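Looking after a kitchen that isn't there: notes for the Flesus talk
2024-06-21

Slide 1. Hello and thank you
Say hello, thank the organisers for the biscuits, and check they can hear me at the back before I get going (last time they couldn't, and they were all far too polite to mention it until the end). Say what the next half hour is: how we set up one robot cell and how we keep it in good order. The cell is a kitchen with one white arm in it, and the whole lot lives in the simulator on the Wisitz machine at Nonmont. There's no oil and no bolts, so people expect me to say there's no maintenance either. Pause there for the laugh, if there is one.

Slide 2. Where the arm stands
This is the part I could happily talk about all afternoon, so keep an eye on the clock. The first job in any cell, simulated or solid, is deciding where the base goes. We moved ours 3 times. The first place gave a lovely reach across the worktop and no hope at all of getting into the fridge without the elbow going through the cabinets. The second was the other way round. The third is a compromise and I'm still a bit wistful about the first.
Explain that we check a base position by sending the gripper to a long list of points, some over the worktop and some inside the fridge, and looking at which ones the arm can get to with its elbow in a sensible place. It's slow and it's dull, and I would do it again tomorrow before I touched anything else. Mention that the list itself wants looking after. Ours was written for an older layout, and for a good while we were very pleased with our score on points that sat in mid-air.

Slide 3. Joint limits and the home pose
Tell them about the home pose. Every run begins from it, so a small mistake there turns up everywhere. Ours had one wrist joint parked close to its limit, and the arm would set off with a nasty little flick, which we blamed on the controller for most of May. (Own up to this cheerfully, it was me.) The fix was to back the joint away from its stop and save the pose again. Five minutes' work, once we'd found it.
If there's time, say a word about limits in general. The simulator will let you type in anything you like and it won't complain. We keep the limits in a single file, and anyone who changes it writes a line saying why.

Slide 4. The two places it has to reach
Let these sit on the screen for a moment and have a sip of water. Counter first, then fridge.
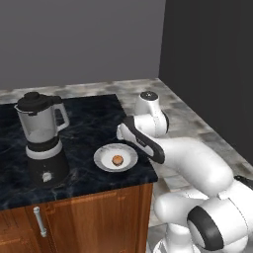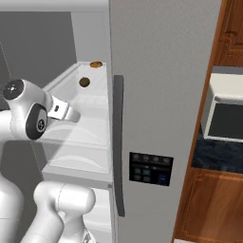 At the May run-through a remark came from the floor that all this care over contact settings seemed a bit much for a kitchen where you can put everything back with one key, and that surely it was cheaper to let the arm bump into things and start over. I've kept it in the talk, as I think plenty of people will be sitting there wondering the same.
My answer, which I should try to keep shorter than I did on the day: yes, you can put everything back, and we do, constantly. But a bump in the simulator still goes into the log, and whatever reads the log later has no idea that we all shrugged and pressed the key. If the contacts are wrong, a gripper can sink a little way into a plate, or a fridge shelf can fling something small across the room, and the numbers still look perfectly respectable. So we'd sooner get it right in the cell.

Slide 5. Contacts, shelves and plates
The shapes you see in a simulated kitchen aren't the shapes the physics uses. Each thing has a second, plainer shape underneath, and most of our repair work is down there. Turn on the collision view and go round slowly. A shelf with a raised rim may turn out to be a solid block with no hollow in it at all, so small round things perch on top of nothing. A shallow plate can have the same trouble. Rebuild it from a few simple pieces, drop something small on it, wait for it to settle, and look again from the side.
Do the fridge door as well. Ours creaked open by itself over a long run, very slowly, and needed more friction in the hinge. I'd love to say we worked out the right value. We put it up a bit at a time until the door stayed where it was left.

Slide 6. The weekly check
We run Zwane, our little checking script, once a week and again after every update. It starts the cell 1000 times, lets things settle, and counts how many starts come out clean. The first time we ran it we got 854, and I remember feeling rather flat about that. Most of the bad ones were small items starting off slightly inside a shelf. Once we'd raised the starting height by a whisker, almost 700 starts in a row went by before anything went wrong, and that was the door again.
Do say that a person should still watch some of the starts. The script checks that things have stopped moving and that nothing is overlapping. It has no opinion on whether a thing has come to rest somewhere silly.

Slide 7. What I'd do differently
Keep the old base positions, with notes. We threw ours away and then wanted them back.
Change one setting at a time, even late in the day when you're tired and have three good ideas at once.
Write down the simulator version next to every saved pose. An update changed how our gripper fingers closed and it took us an embarrassingly long time to think of looking there.
Name the checks after what they check. (Zwane is a nice name and tells a newcomer nothing whatever, and I'm sorry about that, but it's stuck now.)

Slide 8. Questions
Leave the reach list up while people ask, as somebody always wants a copy. If the question is about moving from the simulated cell to a solid one, say that it's the next piece of work on Flesus and we haven't got results to show. Offer to stay behind by the tea urn. Remember to take the adaptor home.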